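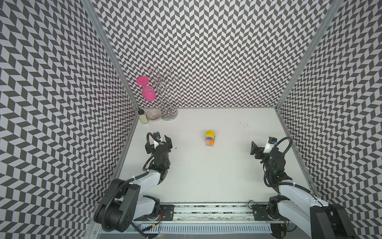 Todis Firnport Cell Mattress, Model 309

Built for county jails, holding units and anyone else whose overnight guests did not pick the room. The Firnport is a one-piece mattress with a sealed cover and a pillow molded into one end, so there is no separate pillow to go missing, get traded or turn up in the plumbing.

The cover is clear on both sides. Officers can see the fill at a glance, and searches go faster. Seams are welded - no thread, no zipper, no piping to pick at through a long weekend.

Is it comfortable? It is more comfortable than the bunk. We have slept on it at our Clalthorpe plant, and we went home afterward.

Fill: polyester fiber
Cover: wipe-clean vinyl, vented at the foot
Warranty: 2 years, excluding bites
Minimum order: 100
Item number: 1641

Fits most steel and concrete bunks. Measure first, please. Returns of mattresses that have been slept on are not accepted, and we would rather not discuss it.

Also available with the Kos blanket, which is gray, and will stay gray.

Orders received by Monday noon ship the same week. Purchase orders welcome from public agencies.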